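Bostulport Costume Store: Set-up and Handling Guide

Section 4. Folding table, red-and-white Christmas pieces

Read section 3 first if the table isn't up yet. This bit covers the cover, the folding and the tubs. Repairs are section 6.

4.1 What you need

Gulden folding table, legs locked
Grey woven cover
Lint roller, soft clothes brush
White cotton pillowcase (plain, no print)
Acid-free tissue
Qin tubs, 600 mm long, with lids
Swing tags and a pencil. Not pen.

4.2 Fitting the cover

1. Wipe the table down. Let it dry fully.
2. Lay the cover over, seam side down. Shorter overhang goes to the wall.
3. Pull the far side snug first, then the near side, then the ends. Smooth out from the middle with flat hands.
4. Check the corners. If you can pinch up a fold of cover at the corner, start again from 3.
5. Lint roll the whole top. Yes, every time. White trim picks up whatever the last load left behind, and navy fluff on a Santa cuff takes forever to get out.

Note: the cover goes grey side up only. The back is rubbery and drags on the cloth.

CAUTION: No pins in the cover. Pins belong in the tin. If you find one in there, pull it out and check for its mates before anything else goes on the table.

4.3 Laying out

Do red pieces as one batch. Don't mix with the elves or the nativity stuff. The red in the older pieces still bleeds if it gets damp, and the white trim is where it ends up.

1. Wash hands. No hand cream.
2. Take one piece from the hamper. One. Put it down at the left end of the table, keep the middle free for folding.
3. Don't shake it out over the cover. Shake it over the floor if it's linty, then put it down.
4. Leave it bunched for now and have a look at the trim all the way round before you start pulling at it. Trim that's come away at one end will tear further if you tug the cloth flat.
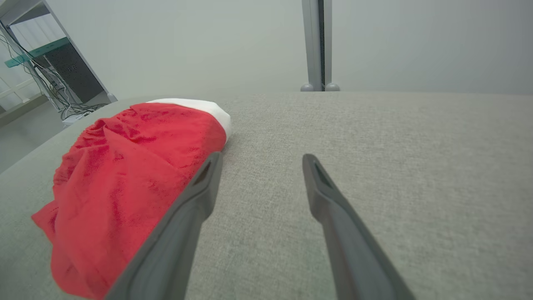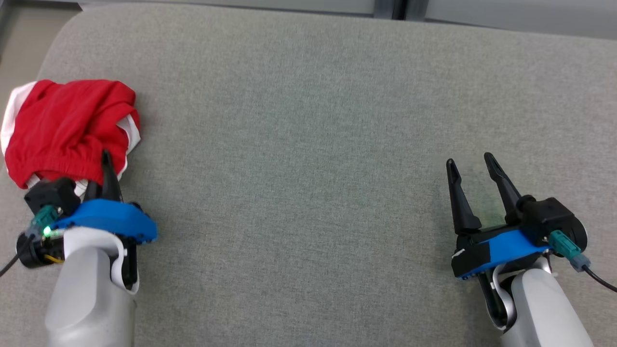

Red cloth and white trim, still bunched on the grey.

5. Find an edge with trim on it. Hold the cloth just behind the trim, never the trim itself, and draw the piece toward the middle of the table.
6. Open it out flat. Front up, opening toward you.
7. Smooth from the centre outward. Creases that won't go get marked on the tag with a C and go to the steamer rail. Don't iron on this table, the cover scorches.
8. Brush the trim in one direction, short strokes. Flat patches usually lift. If one doesn't, leave it, steam will get it later.

Note: anything with elastic, let it sit relaxed. Don't stretch it to make the puckers lie down. They're meant to be there.

4.4 Folding: hats

1. Hat flat, cuff toward you, point away.
2. Sheet of tissue inside, up to where it starts to narrow. Scrunched loosely, not packed.
3. Fold the point down over the body so the end sits just short of the cuff. Don't crease it with your hand.
4. If there's a bobble, wrap it in its own bit of tissue.
5. Stack cuffs alternating left and right. Stacked all the same way they slide.

4.5 Folding: trousers and shorts

1. Lay flat, do up any fastenings.
2. One leg over the other, trim edges level.
3. Tissue strip anywhere white sits against red. Both sides.
4. Fold up from the hem, once for shorts, twice for trousers. Finished width 300 mm or under, otherwise it wont sit side by side in the tub.
5. Waistband on the outside so you can read the size without unfolding.

4.6 Folding: jackets and capes

1. Face down. Sleeves straight back across, tissue under each cuff.
2. Sides in to the middle.
3. Bottom third up, then over.
4. Hood, if there is one, gets folded in last and stays on top. Hoods at the bottom come out looking like a dropped pie.

CAUTION: Belts come off. Always. Buckles mark the cloth and the black rubs off on the white. Belts go in the Paltia drawer unit, second drawer, rolled.

4.7 Tubs

1. Line the tub with the pillowcase, opened along one seam.
2. Heavy pieces at the bottom: jackets, capes. Then trousers. Hats on top.
3. Max 18 pieces to a tub for mixed adult sizes. Kids' sizes, go by the lid. If you have to lean on it, it's too full.
4. Tissue over the top, fold the pillowcase across, lid on, both clips.
5. Tag on the left handle: contents, sizes, anything missing, your initials. Pencil.
6. Tubs go on the middle shelves. Never the floor, and never the top shelf on the window side. We lost a whole row of cuffs to yellowing up there.

Note: tub 19 has a cracked lid. Use for belts overflow or boots only until the replacement turns up.

4.8 Before you put a piece away, check

Trim attached all the way round
No make-up on inside edges (cuffs and necklines are the usual spots)
Pockets empty, including the inside one on the long jackets
Elastic still has some spring in it
Name tape facing out

Fails any of these, it doesn't get folded. Hang it on the repair rail with a tag saying what's wrong. "Broken" isn't enough, say where.

4.9 Problems

Pink tinge on white trim
Colour has run. Don't wet it again. Tag it R and hang it apart from everything else. Section 6.3.

Trim shedding on the cover
Bit of loose fluff is normal with the newer lot. Bald patches aren't. Repair rail.

Cover moving about when you smooth
Cover is on upside down or the overhang is uneven. Back to 4.2. Don't tape it.

Piece smells musty
Hang overnight with the door open. Still musty, wash it. Do not tub it with a dryer sheet and hope, they leave a waxy mark on the red.

Stack won't sit level
Probably a hat folded with too much tissue. Take the top few out and redo them.

4.10 Packing up the table

1. Roll the cover, don't fold it. Grey side in.
2. Wipe the table top again, including the lip round the edge where the fluff collects.
3. Unlock legs, short end first. Mind your fingers on the hinge.
4. Brush, roller and spare tissue back in the crate. If the tissue's down to the last few sheets write it on the board, orders go in Wednesday and it's slow to come in the lead up to Christmas.
5. Unfinished pieces go back in the hamper with the lid shut. Don't leave them on the table overnight, moths get in from about May onward and they're not fussy.

Returns from hire: see section 5. Different tags, different hamper.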